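Le hasard, les dés et les jeux de chance : pourquoi on ne peut pas deviner

Tu as sûrement déjà joué aux petits chevaux ou au jeu de l'oie, et tu as sûrement déjà râlé très fort parce que le six ne voulait pas sortir. Peut-être même que tu as soufflé sur le dé, ou que tu l'as secoué longtemps, longtemps, en pensant au six de toutes tes forces ! Les enfants le font depuis toujours, et les grands aussi (regarde bien tes grands-parents la prochaine fois). Mais le dé, lui, n'entend rien du tout. Il a six faces, toutes pareilles en taille, et chacune a la même chance de se retrouver sur le dessus. On dit que tu as une chance sur six.

On jouait déjà avec des osselets, de petits os de mouton, il y a plus de 4000 ans. On les lançait et on regardait de quel côté ils tombaient. Plus tard sont venus les dés bien carrés, puis les cartes, puis les loteries, où l'on tire un numéro au sort.
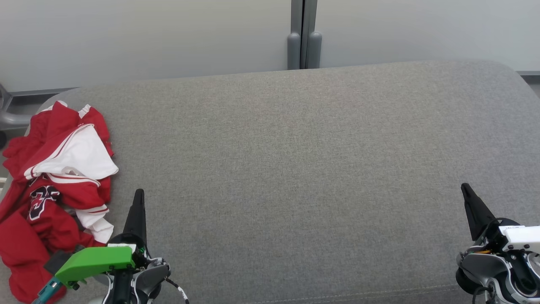 Imaginons maintenant une tombola. À l'école de Flosier, au mois de novembre, on vend 3058 billets et il y a un seul gros lot, un vélo bleu. Si tu achètes un billet, tu as une chance sur 3058 de repartir avec le vélo. Si tu en achètes 8, tu as huit chances sur 3058, et c'est encore tout petit : il reste 3050 billets qui sont dans la poche des autres. Voilà pourquoi, presque toujours, on rentre à la maison sans vélo. Ce n'est pas de la malchance, c'est du calcul.

Et si le dé vient de donner trois fois de suite le un ? Beaucoup de gens pensent que le six va « forcément » arriver, puisqu'il est en retard. Eh bien non ! Le dé n'a pas de mémoire, il ne sait pas ce qu'il a fait au tour d'avant. À chaque lancer, tout recommence, et le six a toujours une chance sur six. Cette erreur est si répandue qu'elle porte un nom : on l'appelle l'erreur du joueur.

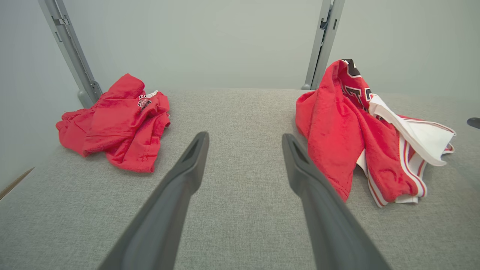 Si tu veux voir le hasard au travail, fais l'expérience avec un ami. Prenez un dé, une feuille et un crayon, lancez 12 fois et notez chaque résultat. Choisissez pour cela une surface couverte de tissu, comme ce tissu gris clair finement tissé, le dé y fera beaucoup moins de bruit que sur du carrelage et les voisins vous diront merci. Vous verrez sans doute des résultats bizarres, avec trop de deux, par exemple, ou pas un seul cinq. Continuez ensuite, encore et encore, tant que vous en avez le courage : plus on lance, plus les six faces ont tendance à se partager les lancers en parts presque égales.

Et les jeux d'argent, alors ? Dans un casino, tout est calculé pour que la maison gagne un peu plus souvent, ou un peu plus gros, que les joueurs. Une personne peut gagner un soir, bien sûr, mais si on additionne toutes les parties de tout le monde, c'est la maison qui garde la différence. En France, ces jeux sont interdits aux moins de 18 ans, parce qu'on peut y perdre beaucoup d'argent et avoir bien du mal à s'arrêter. Si quelqu'un que tu connais joue trop et que cela t'inquiète, parles-en à un adulte en qui tu as confiance.

Petits mots à retenir
Hasard : ce qui arrive sans qu'on puisse le prévoir.
Probabilité : un nombre qui dit si une chose a beaucoup ou peu de chances d'arriver.
Tirage au sort : choisir sans regarder, pour que personne ne soit avantagé.

Texte : Bernardo Morais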